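Open afternoon at the Plivville robot hall

In December our club was invited to Bundness, the small company that moved last year into the old Fanden building in Plivville. They showed us their table project, named Javier. It is one white arm which learns to pick up light things and put them in another place. The demonstration had 3 parts and took 40 minutes, with time for questions after each part.

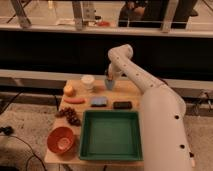
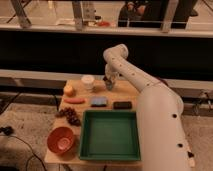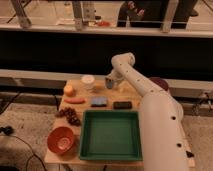 The arm over the wooden table, with the green tray, the bowl and the grapes.

I liked that we could stand quite near and ask everything. The engineers explained that the arm had made 770 practice runs since the summer – a soft object is still more difficult for it than a hard one. Coffee was served in the next room.

Next visit

Bundness will open the hall again in spring, for 2 groups. Please write your name on the list at the club desk.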